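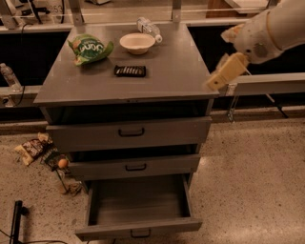 Cabinet top with snack bag, bowl and water bottle

Flirndale Local Forum > News and Environment > Old mill village visible again in Nallance reservoir

tarnwalker
2022-11-10
I drove up to the Nallance reservoir this morning and the old mill village is out of the water. Not only the chimney, which we see in many dry years, but the walls of the lower houses and a good part of the street. The board at the dam says the level is 22 feet under normal. I have lived in this county for 20 years and I never saw the street before.

Does anybody know when it was visible the last time? The local paper wrote "for the first time since the flooding of the valley" and I doubt that this is correct.

mossy_gate
The paper is wrong. My father took me there as a child and we walked on the street. I remember the stones with the groove for the cart wheels. It was a dry winter, in February, and the mud was frozen, so it was possible to walk. Now with soft mud I would not do it.

Berisha_Boatyard
We have the boatyard on the east side, so we look at this water every day. The chimney comes out when the level is 12 feet down or so. For the street you need much more. What you see now is the upper end of it. The church foundation is deeper and it is still covered.

Please do not walk down from our slipway. Two people went in over their knees yesterday and we had to pull them out with a ladder.

tarnwalker
Thank you, I did not know there was a church. Was it taken down before the flooding, or did it fall later?

Berisha_Boatyard
Taken down. The roof and the bell were sold and the good stone went into the dam keeper's house. Only the foundation and two steps were left.

quillon58
I must disagree with the idea that this is only drought. Everybody writes drought, drought. The rainfall this year was low but we had lower. What is different is that Fidida Water opened the outlet for the valve repair in summer and did not close it when they said they would. I asked them at the public meeting how much water was let out and I did not receive an answer.

mossy_gate
The repair was three weeks. Three weeks of one outlet does not make 22 feet.

quillon58
It does not make all of it. I did not write that it makes all of it. But between "the drought did it" and "the drought did it together with a badly planned repair" there is a difference, and the difference is who pays for the pumping now.

hydro_pete_no
I work with water levels, though in another county, so please take this with some care. Both of you can be partly right. A reservoir in a narrow valley like this one does not lose height evenly. The lower it is, the less surface it has, so the same amount of water taken out gives a bigger drop. A repair in a wet year you would hardly notice. In this year you notice it.

If you want numbers you should ask Fidida for the daily release log. They must keep one.

quillon58
I asked. They offered me a PDF of 553 pages with no table of contents. I am at page 179 and so far it is only inspection of fences.

hydro_pete_no
Then look for the word "discharge" and not "release". In my experience the operators use the first one.

lowfield_anna
Can we come back to the village? My grandmother was born in the third house from the mill. She is not able to walk far, and I would like to know if there is a place where she can see it from the car.

tarnwalker
Yes – the parking place at the north viewpoint. You see the chimney and the upper part of the street very well from there. Bring binoculars if you have. I would go before noon, later the sun is in your face.

mossy_gate
The north viewpoint is good, but the gate is sometimes locked in the week. If it is locked, continue to the second bend, there is room for two cars.

lowfield_anna
Thank you both. I will ask her what she remembers and write it here, if people are interested.

Berisha_Boatyard
Very interested. We have an old map of the village in the office but the names of the families are missing for most of the houses. If she can fill in some of them we would be grateful. Coffee is free for her.

quillon58
Found it. Page 204, "discharge, scheduled". The numbers are in cubic meters per second and there are gaps. I will open a separate thread for this so that we do not disturb the village here.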